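Open House at the Lodstead Veterans Hall

June 18, 2023

I'd been meaning to get over to the new veterans hall in Lodstead ever since the old one closed, and when I heard they were doing an open house I put gas in the car and went. It's a pretty drive once you get past Ultthorpe, where they've finally filled that terrible stretch by the feed store. I got there early and there was already a line for coffee!

If you never saw the old place, it was a rented upstairs room with one bathroom and a stairway that half the members couldn't manage anymore. The new hall is all on one floor. It used to be a carpet warehouse, and the main room still has those high ceilings, so it echoes a bit when everybody talks at once (and they do). They told us it seats 200 for a dinner. I'd believe it. The tables were set up along both sides with a wide aisle down the middle, wide enough that two wheelchairs could pass each other without anybody having to back up.

The flag raising was first, out front, and it was short and nicely done. A high school trumpet player did the music and got through it without a wobble, which is more than I could have managed at that age with a couple hundred people staring at me. Then the post chaplain said a few words and the doors opened and we all went in and headed straight for the pie.

I did the tour twice. The first time I got stuck behind a big family and couldn't hear a thing, so I went around again with a smaller bunch. You start in the lobby, where the wall of service photographs is. They have 530 of them up now, all from Lodstead and the farms around it, going back to men in wool uniforms with their collars buttoned up to their chins. I found my uncle in the third row from the top. He looks about fifteen. I stood there for a while and the tour went on without me, so I suppose really I did one and a half tours.

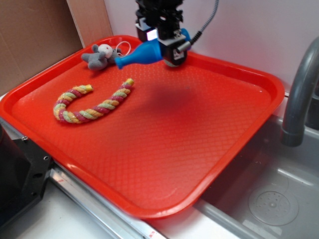
After the lobby comes the benefits office, and I think this is going to be the most useful part of the whole building. A service officer will be in there two mornings a week to help with claims and paperwork. Up to now people have had to drive all the way to Essien for that, and I know of one widow who made the trip four times over a single form. There's a little waiting area with decent chairs, and a door that closes, so you aren't telling your business to the entire lobby.

The kitchen is a beauty. The stove came secondhand from a school and has more burners than I could keep track of. Proltix, the heating and cooling outfit, put in the exhaust fan and the ductwork and only charged the post for parts, and there's a small plaque by the door saying so. The ladies running the kitchen were very proud of the walk-in cooler and let us all step inside it, and seeing how warm it was outside, some of us took our time stepping back out.

Lunch was chili, cornbread and slaw for $5, and you could go back for more. I went back for more. I sat with three Navy men and a woman who had been an Army nurse, and the four of them argued the whole meal over whose food had been worst - the nurse won, in my opinion, with a story about powdered eggs that I'm not going to repeat here.

A few gripes, so you don't think I'm on the payroll. Parking is tight. The gravel lot filled up fast and people were leaving their cars along the ditch, and that won't do in winter. The microphone cut in and out during the speeches, so I missed most of what was said on the roof fund, though I did catch that they've raised over $500 from the raffle alone. And there's no bench outside yet, so if you're waiting on a ride you're standing.

They're planning a supper in October and the hall will be open for rentals before then, with a discount for members. I signed up to bring two pies. If you go, take the back road in from Ultthorpe, and ask somebody to show you the old post ledger in the glass case. The handwriting is gorgeous, and whoever kept it wrote down every single pound of coffee.

Recent posts
Pancake breakfast at the Ultthorpe firehouse
A rainy morning at the Essien cemetery cleanup
Where to drop off worn-out flags
Old post pictures: can you name these faces?
Bus trip to Essien, seats still open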